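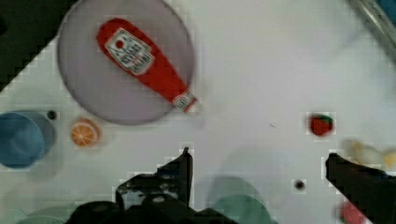 Sugar in Everyday Sauces: What Students Think They Eat

Project report, May 2019
Thérèse Melnyk and Said Abdel Rahman

Our project studied how much sugar young people believe is in the sauces they use at home and in the school canteen. We chose this subject after a lesson on food labels, where many classmates were surprised by the numbers. Most of us think of sugar as something in candy and soft drinks. A red ketchup bottle with a little tomato-like picture on its white label makes a person think first about vegetables, and this was the product where the guesses were the most wrong.

We prepared a short questionnaire and gave it to 70 students of the Clavell school. Each student had to guess the sugar in one tablespoon of four sauces: ketchup, mayonnaise, mustard and barbecue sauce. After this they wrote how often they use each one. Said wrote the questions and Thérèse entered the answers in a table. We had to change question 3, because in the first version it was not clear if we asked about one meal or one day.

For comparison we read the labels of two store brands, Flasto and Turkar. The labels give sugar per 100 grams, so we weighed one level tablespoon of each sauce on a kitchen scale and calculated the amount from this. Our scale shows only full grams, and this makes our results less exact for mustard, where the sugar is very low.

Most students guessed too low for ketchup and barbecue sauce. For mayonnaise it was the opposite — many wrote a high number, maybe because they know it is a fatty food and they mixed the two things. Students who said that they cook at home were a little closer to the label, but the group was small and we do not want to say too much from it.

We also asked the canteen manager, Mrs. Ait Brahim, how much sauce is served. She told us that the kitchen gives out about 3,000 small packets in one term, and that ketchup is always finished first.

In July we would like to repeat the questionnaire with parents, and to borrow a better scale from the chemistry room.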